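Klappstühle auf Holzboden – welche Gleiter?

Avenus
30. Januar 2011
Hallo zusammen, wir haben für unseren Kursraum schwarze Klappstühle mit Polstersitz angeschafft. Der Boden ist seit November neu und hat schon erste Streifen. Die Kunststoffkappen an den Füßen sind hart und sammeln Sand. Filz zum Kleben hält bei uns keine zwei Wochen. Was nehmt ihr?

Handero
Filz kleben kannst du bei Klappstühlen vergessen. Beim Zusammenklappen schert der seitlich ab. Nimm Kappen zum Überstülpen mit Filzeinlage, die gibt es passend für 22 mm Rohr. Vorher messen.

Beyene
Sehe ich anders. Filz zieht den Sand erst recht an und wirkt dann wie Schleifpapier. Bei uns im Vereinsheim sind weiche Gummikappen drauf, seit Jahren keine Kratzer.

Handero
Dafür schwarze Striche. Gummi färbt auf hellen Böden ab, die kriegst du kaum noch weg.

Beyene
Billiger Gummi ja. Es gibt auch nicht färbende. Kosten halt mehr.

Avenus
Danke euch. Rohr messe ich heute Abend. Wie viele Stühle übereinander kann man eigentlich lagern, ohne dass die Polster Druckstellen bekommen?

Handero
Flach höchstens 4. Besser hochkant an die Wand oder auf einen Wagen.

Mandano
Ich hänge mal ein Bild aus unserem Raum an, gleiche Sorte Stuhl.
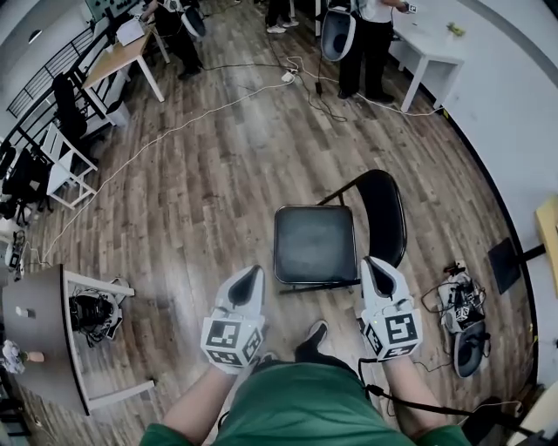 Ich habe bei unseren beides ausprobiert und bin bei den Filzkappen geblieben. Man muss sie alle paar Monate ausbürsten, das ist der ganze Aufwand. Die Dielenoptik mit den helleren und dunkleren Brettern verzeiht zum Glück viel, einen kleinen Kratzer sieht man da erst, wenn man davor kniet. Mehr Ärger machen mir die Kabel. Wenn die Steckdosenleiste so mitten auf dem Boden liegt, schiebt früher oder später jemand einen Stuhl drüber. Für das lange weiße Kabel kommt bei uns jetzt eine flache Kabelbrücke hin.

Beyene
Kabelbrücke aber bitte nicht festkleben, sonst hast du den nächsten Schaden im Boden. Unsere hat beim Abziehen die Oberfläche mitgenommen.

Mandano
Nein, die liegt nur auf, ist schwer genug.

Avenus
Gemessen, sind 22 mm. Ich bestelle erst mal Filzkappen für 4 Stühle und teste. Wenn das nichts wird, kommen die von Beyene dran.

Handero
Nimm gleich ein paar mehr, die gehen beim Tragen verloren.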